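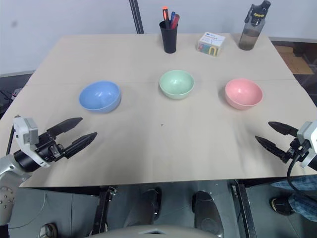

I got to the Kiani building in the middle of the afternoon, with 15 minutes to go before the open day wrapped up, and Sobia Yousafzai still waved me over like I was her first visitor. She runs the two-arm bench at Zemow, the small robotics outfit upstairs, and she'd been talking since breakfast.

"My voice is gone, so ask me the good stuff first," she said.

Fine! I asked why bowls. I'd kind of hoped for welding, or at least a car door.

"Everybody wants the car door," she laughed. "But a bowl is a great test. It's round, it slides, the rim is thin, and if you grab it wrong it tips. My kids can stack bowls half asleep. Getting two arms to do it is a whole winter of work."

The whole winter, by the way, came to 1458 practice runs, all logged by her colleague Asif Soomro, who keeps the numbers in a notebook as well as on the computer (he doesn't trust the computer). Asif told me the team started in January with 40 runs a day and a lot of swearing.

"Plastic ones, thank goodness," he said. "We'd have gone through 100 china bowls by now."

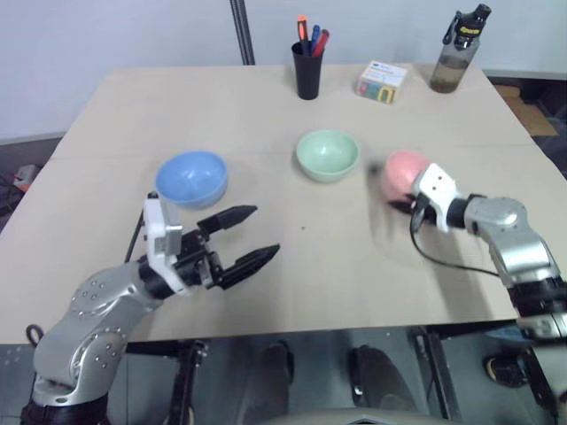 Two arms, three bowls: the pink one in the right gripper at Zemow's open day.

What got me was how close you can stand. I asked Sobia if the colors mattered, and she said they mostly help the people. "I can yell 'the pink one!' and Asif knows what I mean. If they were all white we'd be arguing all day."

The software side is called Urov, and she was careful not to oversell it. "It has good days. Move the table a little and it can get confused. I'd like people to see that too, you know? A demo where everything goes right doesn't teach you much."

So who's going to use it? Sobia mentioned Prerar, a catering company across town that wants help sorting dishes, though she wouldn't give me a date. Asif just shook his head when I tried him.

I asked if either of them lets a robot near the dishes at home.

"I have a dishwasher," Sobia said. "It's very good. I load it myself."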